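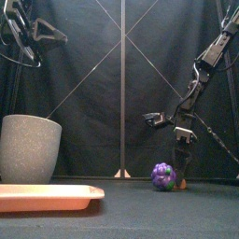

Section 4: Setting up the table and running your first pick

Right, by now you should have both arms bolted down and the software installed (if not, go back to Section 3, I'll wait). This is the bit I enjoy most, and it's also the bit where new club members tend to rush and then have to start again. Give yourself a whole lunch break for it the first time.

Before you start

Have the table clear and the curtain drawn across behind it. Kazimír wrote the sorting task for the Castotmont round and his rules sheet is in the blue folder. We practise with the same sort of things it lists: a toy fruit, a tray and a pot.

CAUTION: Everybody's hands come off the table before the power goes on. Long hair tied back, lanyards off, and somebody standing by the stop button who isn't also typing. I mean it about the lanyards!

Setting out

1. Wipe the tabletop with a dry cloth. Grit gets under the toys and makes them skate about when the gripper nudges them.

2. Put the pot at the far left, near the back edge. We use the big speckled grey one as it's easy to tell from everything else on the table.

3. Put the tray in front of the pot, on the left, with its rounded lip pointing to the right.

4. Put the grapes down right of centre and leave a good bit of bare table between them and the tray. Any of the toys will do for this, but the grapes are a nice chunky shape and they forgive a sloppy approach (the banana does not).

5. Check the bracing wires behind the table by eye only. Please don't twang them. If one looks slack, tell me or Kvido and we'll sort out the turnbuckle.

Note: The curtain is allowed to be wrinkly. I spent a whole evening in September steaming it and the scores were exactly the same afterwards.

Powering up

6. Switch on the left arm, wait for the beep, then switch on the right. If you do it the other way round the Sisari program swaps them over and you'll be moving the wrong one.

7. Type 2,000 into the box marked "Settle (ms)" and press Enter. Smaller numbers do work, but the arm has a wobble when it stops and you want that gone before it goes anywhere near the table.

8. Park the left arm up high, well above the pot. It doesn't do anything in this exercise, so it just needs to stay out of the way.

9. Bring the right arm over the table and set the speed to 32. Don't touch the speed again until you've had a clean run.

The pick

10. Lower the right gripper slowly until the orange tip is close to the tabletop beside the grapes. Come down next to them, never straight on top. I've squashed a toy tomato that way and it has never been round since.

11. Stop there and look from the side as well as from the front. From the front you'll swear it's lined up when it's a finger's width out.

12. Save the position as "grape_near", then open the gripper, move across and close it gently.

CAUTION: If the motor starts to whine, you're pushing into the table. Press stop, go up a little and try again.

13. Lift, carry over to the tray, lower and let go. Cheer if you like, we generally do.

If the grapes keep slipping, turn them a bit so the leaves aren't where you're trying to grip, and save the position again. Still slipping after that? Leave a note in the log and move on to Section 5, where Kvido explains the grip settings far better than I can.

Steps last checked 11/28/18.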